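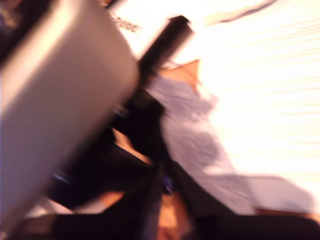
Workshop notebook, dye and finishing bench, Drirnham
April 2023

Picking up from the February pages. The walnut hull bath is finished with and has been tipped. What follows is the madder work for the Orville blankets, plus notes on the water, which turned out to matter more than the madder did.

Starting point. The Orville order wants a brick red on two-ply wool, the same colour as the sample card we sent them last year. The card was dyed on rainwater from the old tank. The tank has since been replaced and we are on town supply, and the first two test skeins on town water came out noticeably bluer than the card. Not bad colours, but they won't pass beside the card in daylight.

Mordant. Alum at 8 per cent of dry weight, cream of tartar left out this time. Wool was scoured the day before and left to soak overnight in a bucket with the lid on. Went into the mordant bath cold and was brought up over an hour, held just under a simmer for another hour, then left to cool in the pot. I have written "left to cool in the pot" in every entry for two years and I still find people lifting wool out hot. Please leave it. The last batch that was lifted early felted along the ties and we had to cut the ties off and re-skein the lot.

Madder. Lawal ground root, the new sack. It is finer than the old sack and it gets into everything. Weighed out 300 g for the trial pot, tied in the doubled muslin. Even doubled, a fair bit of powder worked through and settled on the wool. It shook out once dry, but for the blankets I would rather soak the root separately and strain it twice through the jelly bag.

Trial A. Town water, no additions. Up to 60 degrees over an hour and a half, held one hour. Colour: a cool red, bit of pink at the tips. This is the one that doesn't match.

Trial B. Town water, a spoon of white vinegar. Went orange quickly and stayed there. Pleasant colour, closer to terracotta. Too far the other way. Keep the sample because someone will want it eventually.

Trial C. Rainwater from the downpipe behind the store, strained. Same root, same weight, same timing. Very close to the card. Slightly lighter, which I put down to the wool being a whiter clip than the one used for the card.

Trial D. Half rainwater, half town. Between A and C, and hard to tell from C under the fluorescent tubes. Outside it is plainly different. I have said before that we should not be matching anything under those tubes. All comparisons from now on are to be made at the north window before three in the afternoon, or outside in open shade.

Temperature. The Zorner hotplate overshoots. Set to 60 it coasts up to 68 or so before it settles, and madder starts going brown if it gets too warm for too long. I had the probe in the pot the whole time for C and switched off at 55, which let it drift up and sit where I wanted it. Anyone using the other burner should check it with the probe first and write the result on the tape on the side. The dial numbers mean very little on either of them.

Washing off. Three rinses, the first at the same temperature as the bath as it stood after cooling, then two cooler. The pH-neutral wool wash is nearly gone. Reordered. Trial A bled a little on the second rinse and the others ran clear by the third.

Rub test. White cotton over the finger, ten strokes, dry and then damp. A left a faint pink mark when damp. C and D left nothing I could see. B left a trace of orange, dry, which is probably loose powder and not dye. Will repeat B after another shake.

Light test. Strips of all four are on the card in the south window with half of each covered in foil. Please do not move the card or use it as a coaster. It stays there for six weeks. The walnut strips from February are beside it and have hardly shifted. The onion skin ones have gone badly and I don't think we should offer that yellow again except for things that live indoors.

Quantities. Stock sheet says 1532 g of Lawal root left after these trials. Going by the ratio in C, the blanket yarn will use nearly all of it and leave us nothing for a top-up if a pot comes out pale. I want another sack on the shelf before the first big pot goes on. It needs to be from the same lot if they still have it. The lot number is on the tag, and I've pinned the tag to the board so it doesn't go out with the sack.

Rainwater. This is the actual problem. The big pot takes a lot of it and the downpipe barrels fill slowly at this time of year. We can do one pot per filling, which stretches the order over several weeks and means each pot is a separate dye lot. Options as I see them:

- Store rainwater in the clean drums as it comes in and wait until there is enough for the whole order.
- Use D, half and half, and send Orville a new sample card to approve.
- Dye in separate lots, then alternate skeins when weaving so the differences don't show as bands.

I favour the first. Orville have not given a hard deadline, and a new card means reopening the colour conversation, which took most of last winter. If the drums aren't full in a month, go to the third.

Odds and ends.

The small scale reads 2 g heavy after it has been bumped. Tare it every time.

Weighed the mixed box of undyed ends under the bench: 185 g, enough for another set of test skeins. They are labelled now. The grey ones are a different breed and shouldn't be used for colour matching.

The wooden stirring rod marked R is for reds only. It was in the indigo corner again. If it has been in the vat, tell me and I'll cut a new one.

Exhaust bath from C kept in the lidded bucket by the door. It should give one more pale coral on a light skein if it's used within a few days. After that it smells and goes on the compost.

Next: scour the first third of the blanket yarn, check the drums after the next decent rain, ask about the sack.

We use cookies to remember your preferences and understand how this site is used. By continuing to browse you agree to our use of cookies. Accept | Manage settings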